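Home About Programme Notes Podcast Minutes Join Contact

Fenddale Film Society
Minutes of the regular meeting, January

The meeting opened at 7 p.m. in the upstairs room at the Neva. The minutes of the last meeting were read and approved with one correction: the winter double bill was shown in the small theater.

1. Spring season

The chair reported on the theme for spring, which is films told by an unreliable narrator. The programming group brought a long list and asked members to cut it down. Discussion was mostly on whether to open with a thriller or a comedy. Several members felt that a comedy would bring in people who had not come before. Others said the theme is easier to see in a thriller and that the talk afterward would be better for it. A show of hands went to the comedy.

The Neva has offered the 9 p.m. slot for the whole season. Members who take the Wellum bus said this is too late, as the last bus leaves before most films would end.

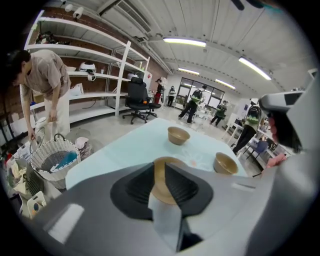

It was agreed to ask the theater for 7 p.m. on at least the first and last nights, and to accept the later slot for the others if that is all they have. The secretary will write to the manager and report back.

2. Podcast

The Antal episode, on voice-over and whether it helps or hurts a mystery, has passed 200 downloads. The sound was better than last time – the new microphone is staying. Two listeners wrote in to say that the ending of the film was given away in the first minute. From now on the hosts will give a spoiler warning at the start and repeat it before the last segment.

There was a proposal to cut episodes to 40 minutes. It was put to a vote and carried. Longer talks will be split in two.

3. Programme notes

The notes for spring will be one sheet, printed on both sides. Writers are asked to keep plot summary short and to leave out the last act. Drafts go to the editor by the end of the month. 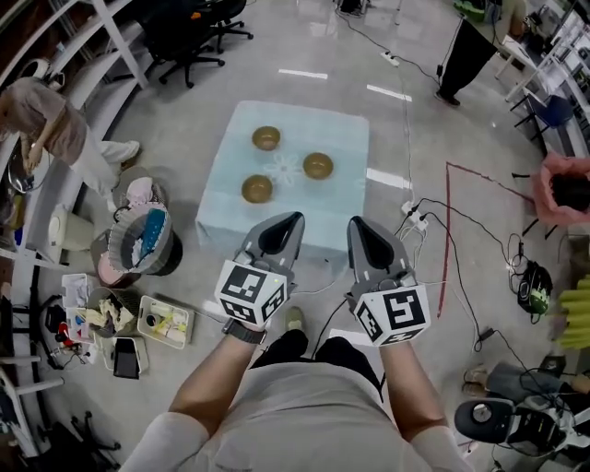

Can someone who is not a member write a set of notes?
Guest writers are welcome as long as a member agrees to edit the piece before it goes to print.

4. Other business

A member asked for subtitles on all screenings, including films in English. The Neva can do this where the distributor supplies them. The secretary will add the question to the same letter.

The discussion of the summer outdoor screening was moved to the next meeting.

The meeting closed at 8:40 p.m.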